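Grosum 在找住在城市外圈、平时要上班或者带孩子、晚上还在写歌的人，参加一张合辑的录制。合辑暂名《末班车以后》，计划 12 月前交齐母带。

先说一句扫兴的：我们自己对“郊区卧室音乐人”这个说法也不太信。过去几年听过太多以此为卖点的唱片，宣传稿写得很动人，歌放到第三首就分不清谁是谁。所以这份征集写得比较长，也比较啰嗦，请看完再决定要不要投。
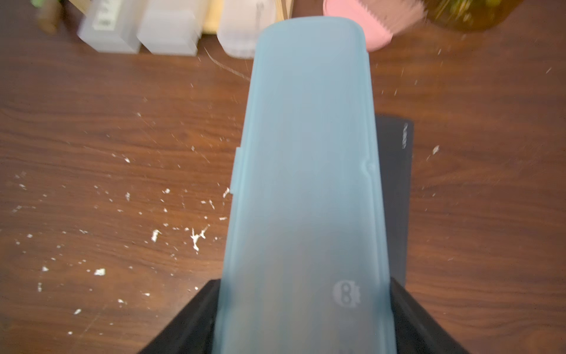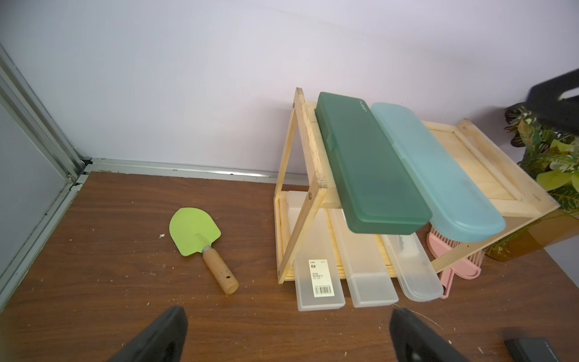
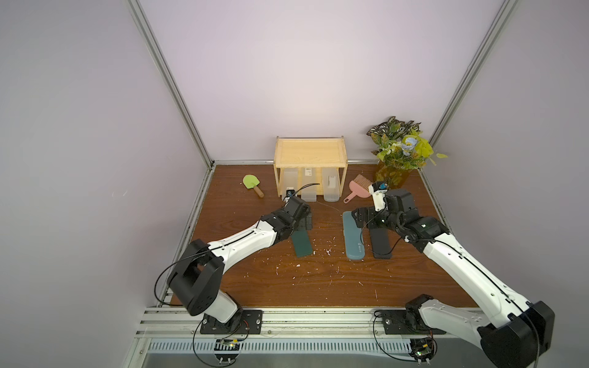
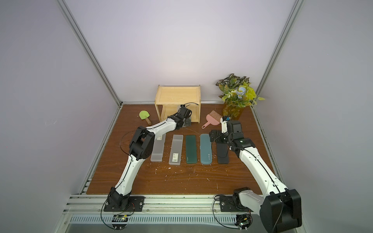

## 我们要做什么

一张总长 34 分钟的合辑，黑胶一张，数字版同步。曲目数量没有定死，看收到什么。如果好歌只够一面，那就出一张十英寸，硬凑出来的 B 面谁都不会听第二遍。

录音在 Van Dusen 做。那是一间不大的录音室，从地铁终点站下来还要坐几站公交，鼓房的隔音一般，夜里货车经过会进麦克风。介意这个的人请慎重。钢琴是立式的，中音区有两个键回弹慢，调律师看过，说能弹，我们弹过以后持保留意见。

混音由 Clanderora 的成员负责。他们去年巡演回来以后就不太出门了，正好有时间。他们的混音风格偏干，人声靠前，混响给得少。习惯用混响盖住音准的朋友，录的时候可能会有点难受。

## 我们想听到什么

- 一首完整的、没有正式发行过的歌。发过社交平台的手机小样不算发行。
- 词曲至少有一半是自己写的。改编老歌请先确认版权，我们不代办。
- 语言不限，方言也行。但如果方言只出现在副歌里，而且听起来是后来贴上去的，我们会听出来。
- 写家庭、通勤、邻居、超市都可以。写“逃离城市”的，今年已经收到不少，除非你真的有别的角度。

器乐作品也收。环境音乐请控制在六分钟以内，我们理解它需要时间展开，也理解听众会去洗碗。

## 我们不太信的几件事

**播放量。** 请不要在邮件里附播放数据。曾经有一位投稿者把后台截图排成了十几页，歌只有一个链接，点开还要申请权限。数字高当然是好事，我们只是不知道拿它来判断什么。

**“治愈”。** 投稿说明里出现这个词，我们会照样听，听之前心里会先打个折。

**设备清单。** 有人觉得换了话筒就能录出好声音。我们手上有一支 2,599 元的电容话筒，和一支二手市场上淘来的动圈，合辑前两首试录的人声最后都用了动圈。这说明不了什么普遍规律，可能只是那两位嗓子适合。

**推广。** Borilex 会负责数字版上架，合同里写了“重点推荐资源”。我们问过这几个字具体指什么，得到的答复很长，读完还是不清楚。你可以把它当成没有。

## 报酬和权利

这一部分请仔细看，有疑问就问，问多了也不会影响选曲。

入选者每首歌一次性获得 2,000 元录音酬劳，录音当天结清一半，母带确认后结清另一半。乐队按一首歌算，不按人头算，这一点对人多的乐队不公平，我们知道，目前没有更好的办法。

词曲著作权归作者。录音版权由 Grosum 和作者共有，三年后作者可以自行重新发行。实体唱片如果卖到回本，利润对半分；以我们过往的经验，回本的可能性不大，请不要把它算进家庭开支。

每位入选者另得实体唱片若干张，印量出来以后再定。

没有报名费。如果有人以 Grosum 的名义向你收取“初审费”“编曲指导费”，那不是我们，请把对方的联系方式转来。

## 时间安排

录音排在晚上七点以后，方便下班和哄完孩子的人。每首歌给两个晚上，第一晚搭声音、录骨架，第二晚录人声和补录。超过两个晚上的，可以商量，但录音室的费用要各承担一半。

需要带孩子来的请提前说。休息室有沙发，有热水，没有人帮忙看孩子。控制室里线多，我们不希望孩子进去。

交通自理。末班公交比较早，录到太晚的话，同方向的人可以拼车，我们会建一个群，除此以外这个群不发任何东西。

## 怎么报名

发一封邮件，标题写“合辑投稿”加你的艺名或者乐队名。里面放：

1. 歌曲小样一首。格式随意，手机录的也行，但请保证链接点开就能听。
2. 歌词全文。外语或者方言请附普通话大意。
3. 三五句话介绍自己：住哪一带，平时做什么，多久写一首歌。不用写音乐影响来源，我们会自己听。
4. 编制说明。几个人、什么乐器、哪些要用录音室现有的。
5. 哪些晚上可以来。

请不要寄实体光盘，我们已经没有能放光盘的电脑了。也请不要一次投五首让我们挑，挑哪一首本身就是我们想看的判断。

## 选曲方式

听歌的是两组人：Grosum 这边和 Clanderora 那边，先分开听，再凑到一起吵。小样第一遍听的时候会隐去名字，不过圈子就这么大，有些声音一开口大家都认得，所以这种“盲听”到底有多盲，你自己估计。

没有入选的也会收到回信。回信可能很短，我们尽量写一句具体的意见，比如哪一段太长，哪句词没听懂。不同意我们的意见很正常，可以回信反驳，只是反驳不改变结果。

## 同时招一名现场助理

录音期间需要一个人帮忙搬琴架、收线、记录每一条的编号，晚上七点到十一点。按次结算，价格面谈，管一顿晚饭，晚饭以面条为主。

不需要懂录音，需要记得住自己把东西放在哪里。想借这个机会递小样的，可以递，和其他人走同样的流程。应聘请发同一个邮箱，标题写“助理”。

## 几句补充

演出的事还没定。有场地来问过首发专场，条件是我们保证到场人数，我们保证不了。谈成了会单独通知入选者，参不参加都不影响唱片。

截止时间以网站首页公布的为准，过了就是过了，服务器故障除外，并且得是我们的服务器。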